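Gripper lets go when the light curtain trips — is that normal?
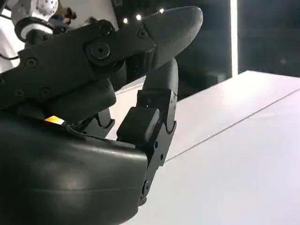
Should a gripper keep holding its part when the safety circuit stops the arm?

In most shops you want it to hold. A stopped arm with a closed hand is a nuisance, but a stopped arm with an open hand drops whatever it was carrying, and that can land on a foot. Whether yours holds depends on how the hand gets its power and what the controller tells it to do at the moment of the stop.

Brenda Marsden
Posted June 22, 2024

Hello all, and thank you in advance for your patience, as I came to robots by way of thirty-odd years in ceramics and I'm still learning the language. We're a small tile finishing shop in Gralanville and we have an Atus arm that lifts glazed samples off the bench and sets them in a rack. It has been a lovely, steady worker since we put it in back in April, apart from this one thing.

When somebody breaks the light curtain, the arm stops dead, just as it should. Then, after a pause of a breath or so, the fingers go slack and the tile slides out. We've lost 13 tiles this way, and on Thursday one came down on its corner and sent a chip across the floor. Everyone wears glasses in there, thank goodness, but it gave my nephew a fright and me a worse one.

The hand is wired through the same cabinet as the arm. I've tried raising the grip force in the Tileo software (it was set low on account of the glaze) and it made no difference at all. I haven't touched the safety wiring and I'm not going to without some advice. Has anyone had the same trouble?

Espinoza

Welcome, Brenda, and good on you for leaving the safety wiring alone. Please keep it that way until somebody qualified has had a look.

That pause is a good clue. My guess is that your hand is fed from the same switched supply as the arm's motors. When the curtain trips, the safety relay cuts that supply, the capacitors in the drive carry the fingers for a moment, and then there's nothing left to squeeze with. More grip force won't help, for the plain reason that no force is being made by then.

What your integrator will probably want to do is one of two things. They can give the hand its own supply that stays live through a protective stop, with the hand commanded to hold its last position, or they can fit a hand with a brake or a self-locking drive so it stays shut with no power whatsoever. The second costs more, but it also covers you in a blackout — and if your power out there is anything like ours, that's worth having.

One caution. If the hand stays live, the risk assessment has to be done again with that in mind, as a person reaching in could have their fingers near a closing hand. Ask for the hold to be a true hold, with opening and closing both blocked until someone presses reset. Ask as well how you'd free a trapped finger, and have them show you and your nephew how it's done.

In the meantime I'd slow the arm down, keep the lift as low over the bench as you can, and put a padded tray underneath. We ran that way for 2 weeks while we waited on parts and broke very little.

gravelroad_dan

had this on an older one, turned out to be a loose plug at the wrist. worth a wiggle with the power locked out. mine let go at random though, not only on a stop, so maybe yours is something else

Brenda Marsden

Thank you both so much! Dan, I had the plug checked with everything locked out and it's snug as can be. Espinoza, I read your note over the phone to the fellow who installed ours and he went rather quiet, then said yes, the hand is on the switched side. He's coming out with a quote for the separate supply and he'll redo the assessment while he's here. I've asked him to price a braked hand too. The tray is in, with an old yoga mat cut to fit, and the arm is running at half speed until he's been.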